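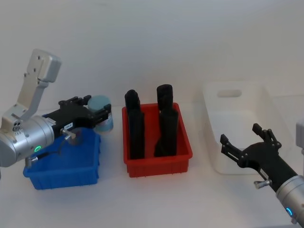 Can it put the shopping away yet?

Every January somebody at Wotex asks me when a machine will do the housework, and every January I say soon, in the voice people use for the plumber. This summer I went to Gisedach to find out how soon.

The chore under test was sorting, the plainest one they have. Three bins stand in a row, blue, red and white, and two arms have to get the right things into the right ones. My nephew could do it at the age of two, though he would have eaten something first.

The pale teal pot is the one to watch. To you it is a thing you pick up while looking for your keys. To the arm it is a curved side that may slip, a lid that may or may not be part of the pot, and a drop that has to end inside a bin. Two tall black items standing in the red bin bring their own trouble, as anybody who has put one bottle down beside another and lost both will know.

Vendula Sýkora, who runs the trials, gave me the score without dressing it up. Out of 50 goes that morning, 40 ended with everything where it belonged. I thought that was rather good until I pictured my own kitchen run on the same terms, with one plate in five on the floor.

Speed is the other matter. The best clean run took 87 seconds. Gervásio Sales, who writes the software, pointed out that the arms don't stop for tea, don't sulk and don't need to be asked twice. All true, and more than can be said for my household, but I could have done the job and drunk the tea.

On the shop floor the sums look kinder. Trnka has a packing bench where the same few items turn up all day in the same spot, and Arnar Nørgaard there would take a slow, steady pair of hands tomorrow if they came at the right price. He would not say what the right price was. Homes are harder — the bins move, the lids go missing, and the cat has views.

I am going back in January, when they hope to try it with the bins in a different order. Until then the washing-up remains with me.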